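Workroom refit, day 16. Ceiling and services before anyone talks about furniture.

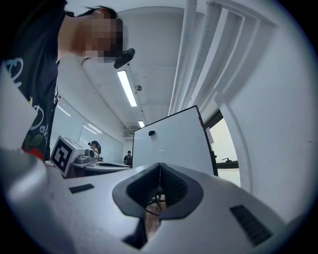 Veronica Văduva writes that the long light should be swapped first and everything else can wait until after the holidays.

Disagree on the order. Two fluorescent fixtures, one long, one smaller toward the back. If only the long one goes to LED, the colour won't match and the back of the room will look grey. Both or neither.

Bench reading under the long fixture: 1251 lux. Under the back one: 1127. Target for fine work is 2000, so we are short at both ends.

The vertical pipes stay white and stay exposed. Boxing them in costs floor area and hides the joints. One coat of enamel, done.

Rectangular vent near the far wall: grille off, vacuum, grille back on. Check the draught with a strip of tissue before and after.

Brown wood floor and metal chair legs are a poor match. Felt pads wear through. I'm trying the Mutetti push-on caps, sized to the tube with calipers.

White panel stays where it is for now. It's useful for the job list and it moves if the painters need the wall.

Paint is Hunow flat white for the ceiling, Grorkau satin for the walls. Second coats in the new year. Tubes and caps on order as of 23/12/2025.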